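The packing floor at Hollonach used to run on radio. Two stations, one at each end of the building, and a no-man's-land near the label printers where you got both. The radios went in February, when the new cells arrived and somebody in the safety office decided people needed to hear the warning tones. Ask the packers what automation has changed and several of them bring up the radios before they bring up the robots.

Hollonach fills snack boxes for offices and gift companies. It's fiddly work. One order wants crackers and rice candy, the next wants six kinds of cookie and a card tucked down the side. For years the company was told that no machine could do it, mostly by companies that sold machines. Then a supplier called Cellulby came along with a product called Zaki and said that a machine could, provided people showed it how.

So now there are two kinds of job. There is packing, which pays what it always paid. And there is demonstrating, which means doing the packing with a gripper in your hand so the movements can be recorded and fed to Zaki. Demonstrators get a slightly better hourly rate and a chair. Some of them do it at the plant and some do it at home, on their own tables, because Cellulby says its software learns more from a variety of rooms. A full shift is 276 recordings. I asked where that number came from and was told it was "the target," as if it had come with the building.
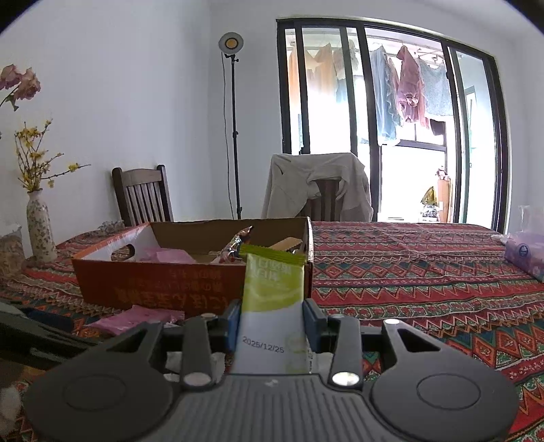
The grip is the part that takes getting used to. A packer with good hands will take three packets at once, fan them, check the dates with a thumb and drop them in the box while looking at something else. The gripper takes one. You close it, you lift, you hold the packet steady, you set it down, you let go. Then you do it again. One woman who has packed for most of her working life told me it felt like eating with someone else's fork. She said her wrists were fine but her patience wasn't, and that on her first day she kept reaching over with her free hand to fix things, which spoils the recording.

Cellulby's people talk about this as capturing skill. I have my doubts. What gets captured, as far as I can see, is what's left of a skill once you take away nine fingers and the habit of doing two things at once. The fast packers turn into slow demonstrators, and the slow packers, the ones who were always being spoken to about their numbers, are suddenly rather good. There is a kind of justice in that. It doesn't follow that the machine is learning from the best.

The company's case is easy enough to state. It can't fill the evening shift, the work is hard on shoulders, and turnover is high. All of that is true. The evening shift starts at 4 p.m. and finishes after the last bus, and has done for years, and a packer pointed out to me that a later bus or an extra dollar had never been tried. Zaki was tried first.

As for what Zaki does today, I watched it for most of an afternoon. It packs a box of flat, stiff packets well. It is slower than a person but it doesn't go home. Give it something soft, or a wrapper that has slid halfway under another wrapper, and it hesitates, tries the edge, and tries again. After 30 seconds it stops and a light comes on. Then a person walks over and sorts it out, and the person walking over has usually left her own half-packed box to do it. That walking isn't counted anywhere. On the daily sheet the box goes down as packed by Zaki.

I raised this with a manager, who agreed it was "a gap in the reporting" and said the next version would fix it. He was pleasant and he'd clearly been asked before. He also said that nobody had lost a job because of the cells. When I asked about the temporary staff who used to come in for the holiday rush, he said they weren't really Hollonach employees. They came through an agency, Clerkach, and Clerkach sent fewer last time.

The demonstrators have their own questions, and they aren't the ones I expected. They don't talk much about being replaced. They want to know how long the better rate lasts. They want to know if a recording made at someone's kitchen table at ten at night belongs to Cellulby for good, along with whatever else was in the room – the agreement they signed says yes, in a paragraph most of them hadn't read. And a few want to know if they can go back to ordinary packing when the recording is done, at their old spots on the line, with the people they used to stand next to.

The answer to that last one is that it depends on volume. Two of the old spots have already been taken out to make room for a third cell. The tape marks are still on the floor.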